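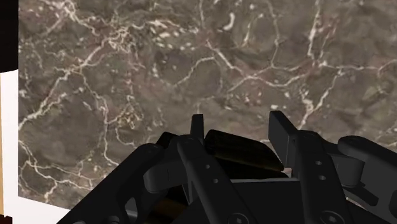
Veined marble top, grey-brown.

clorkham_flyer: Our club at Clorkham wants to run intro flights for local kids again in April. Last year we had 13 youngsters and two aircraft, and the queue got long. Is 30 minutes in the air too much for a first go?

Wiremu H: Too much for under-tens. I do one wide circuit and a pass over the reservoir, then land. They get bored in the cruise or they go green. 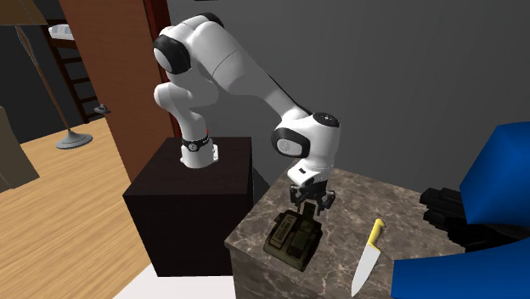

If they want more they can come back with a parent and book a proper lesson.

souadb: Disagree. Mine went up at Gevness when she was nine and half an hour was fine. The short hops at Zisholm felt like a bus ride. Let them hold the controls for a bit.

Wiremu H: Depends on the air. Smooth morning, yes. After lunch over those fields -- no.
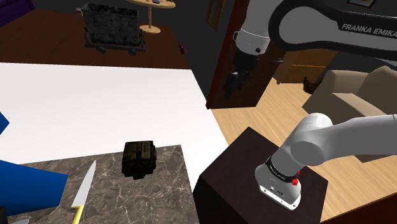
1 min read

kerttu_t: Check your insurance before you settle on anything. Ours wanted written consent from a parent and named pilots only.

clorkham_flyer: Consent forms are done. Mounir and Byung-chul are both named on the policy.

souadb: Then ask the parents which slot they'd like.

clorkham_flyer: Could do. I'll offer short and long and see how the fuel works out.

Contact the moderators | © Radwan Flying Forum | Back to top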